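Open day at Iltel, a thread. I got back last night with sore feet and a tote bag, and I said I'd write it up, so mute me now if robots aren't your thing. 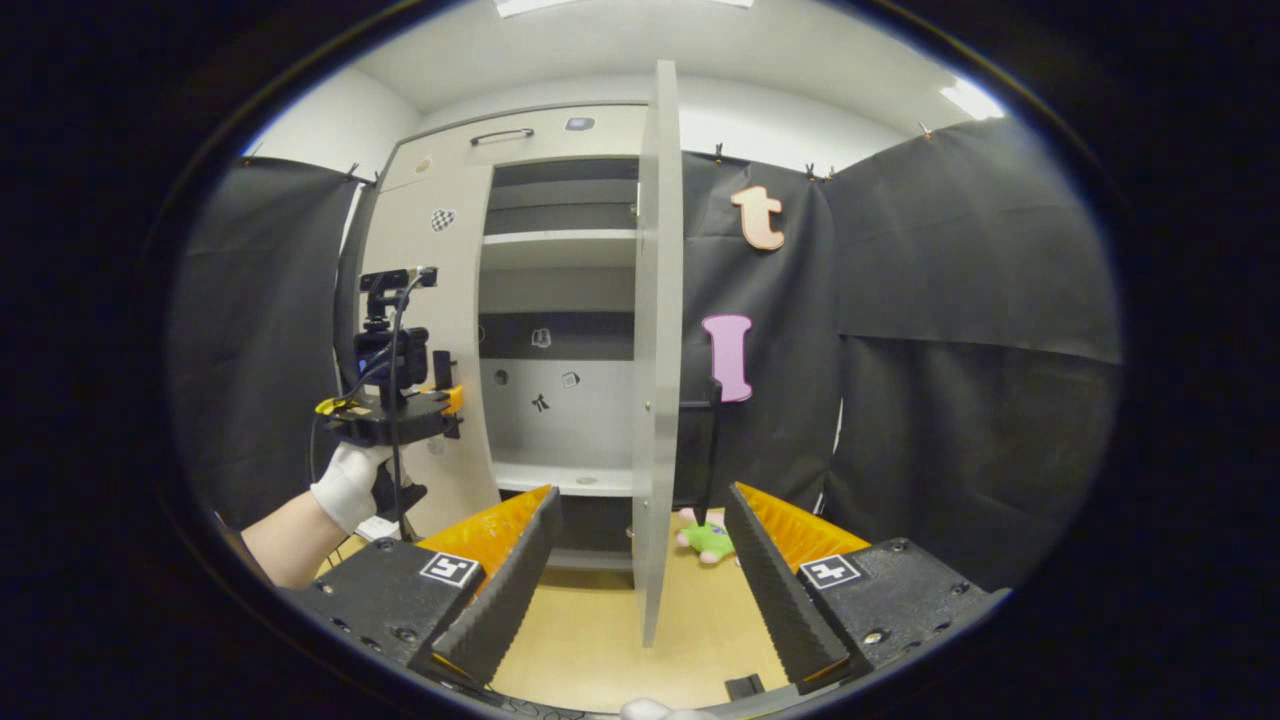
1/ So, Iltel do one of these a year and I've missed every one until now. You book a slot, you get a sticker, you go round in groups of 14. Mine was the late slot, when all the decent biscuits had gone. Three firms share the building these days: Iltel downstairs, Mamix on the first floor and Bautista in the long shed across the yard.

2/ I should say I'm not an engineer. I do stock and ordering for a company that sells kitchen fittings, and we've been told automation is "coming" for about as long as I've worked there. I wanted to see what it looks like close up before somebody in a meeting explains it to me.

3/ Started with the hand-held grippers, which was the bit I'd booked for. You hold the thing, you do a job with it, and the recording goes off to train a robot arm to do the same job. Two soft fingers with orange faces on them, and a ridged inner edge for grip. The fingers have little square black-and-white markers on their mounts so the software can tell where they are.

4/ The practice room is lovely and a bit mad. Black curtains on the walls, big foam letters stuck to them (a peach t, a pink capital I), a green and pink cuddly toy on the floor, and a plain white cabinet with its door open. It's like a nursery that's been taken over by a theatre group.

5/ The cabinet is the star. The job on the day's sheet was called Jendis, which is just what they call their "open it, put something in, close it" set. They want 2,000 goes at it by the end of the season and they had 400 when we visited. Every go has to be a proper one, start to finish, no fumbling and then pretending.

6/ Someone in my group asked why you'd need that many for one cupboard. The answer was that it's never one cupboard really, it's the same cupboard from a step to the left, with the door half open, with the light different, with you being tired. I thought that was a good answer. I have opened my own airing cupboard badly in all of those conditions.

7/ And then we got a turn!! White gloves on, gripper in hand. My first thought was that it's like eating peas with salad tongs. You lose all the feeling in your fingertips and you have to watch everything.

8/ My go: got the door by its edge, pulled it, let it slip, got it again. The woman running the session said very kindly that we'd call that one a warm-up. Second go was better. Third go I was properly smug about, and then I found I'd been holding my breath the whole way through.

9/ What I did notice is how slow you have to be. Not silly slow, just steady. If you snatch at the handle the recording comes out jumpy and they bin it. I am a snatcher by nature. My mum would tell you the same about me and crisps.

10/ The teenager next to me was brilliant at it from the off, obviously. Years of games, I suppose. He did four in the time I did two and then asked if there was a leaderboard. There isn't, but you could see the staff thinking about it.

11/ Upstairs to Mamix for the part where the recordings go. Less to look at, I'll admit, it's mostly desks and screens. But they had one arm set up with a drawer unit in front of it, and you could stand behind a line and watch it try.

12/ It opened the drawer. It put a sponge in the drawer. It shut the drawer on the first push, and there was a small round of applause, and then it went back for a sponge that wasn't there any more and closed its fingers on thin air for a good while. I've had mornings like that.

13/ They were very straight about the numbers, which I liked. They'd run it 100 times the week before and it had managed nearly 70 of them. The ones it missed were mostly the handle: it would get there, be a finger's width too high, and pull at nothing.

(Somebody asked if that was good. They said it was good for March and not good for July, so make of that what you will.)

14/ Question I asked, since people here wanted me to: what happens when the furniture changes? We swap handle suppliers every couple of years, and a customer would go spare if their expensive arm couldn't open the new ones. They said bar handles are the easy ones, knobs are harder, and those push-to-open doors with no handle at all are a pain for everybody. I could have hugged them. We get more returns on push-to-open than on anything else in the catalogue.

15/ Across the yard to Bautista, who are a different sort of outfit. They do big stuff: pallets, crates, wrapping. It was loud and it smelt of cardboard and I felt right at home. They had a stacking line going with a fence round it, and a chap in ear defenders shouting the commentary at us.

16/ I'd hoped they'd join the two things up a bit more, if I'm picking holes. You come from this patient, fiddly work with cupboards and then you're looking at a machine throwing boxes about, and I couldn't see how one leads to the other. Maybe it doesn't. Maybe they just split the rent.

17/ Food report, as promised to my sister. Tea, fine. Coffee, avoid. Sausage rolls, a very good size and still warm. One vegan option and it was a flapjack, which isn't lunch.

18/ Practical bits if you want to go next year:
-- Book the early slot. See biscuits.
-- Wear flat shoes, there's a lot of standing on hard floors.
-- Parking is round the back and the sign for it faces the wrong way.
-- Take your turn on the gripper as soon as it's offered. The queue got long by the end and a few people in my group missed out.

19/ Things I came home thinking about. Mainly hands. I've been opening the kitchen cupboards all morning and watching what I do, and I do a daft little thing where I hook the door with my ring finger and catch the edge with my thumb on the way past. I've got no idea when I learnt that. A robot would need showing it hundreds of times -- and I couldn't even tell you I did it until today.

20/ Also the patience of the people who do it all day. I had sore wrists after three turns. They swap over every half hour and they put the radio on, and there's a kettle just outside the door that I gather is the most important machine in the building.

21/ A few of you have asked whether it made me worried about my job. A bit, then less, then a bit again in the shed. The stacking line was doing in one go what two of our lads do in a morning. The cupboard side of things made me feel we've got a while yet. I haven't got a neat opinion on it, sorry.

22/ To the person who asked about kids: yes, they let them in, eight and over, and there was a table with colouring sheets for the younger ones in the entrance. The bigger kids got a go on the gripper as well, with the strap done up tight. One little girl told the staff their cupboard needed more things in it, and she's right.

23/ And for whoever wanted to know about the wheelchair access: Iltel's part is all on the flat, Mamix has a lift, and the yard in between is cobbled in the middle with a smooth path down the left side. I'd ring ahead about the shed as there's a lip at the door.

24/ Right, my tea's gone cold. If you went too, tell me how you got on with the cabinet, and whether your group got the arm on a good day. I'm going to email them about push-to-open doors and I'll post whatever they send back.

13 Jul 2023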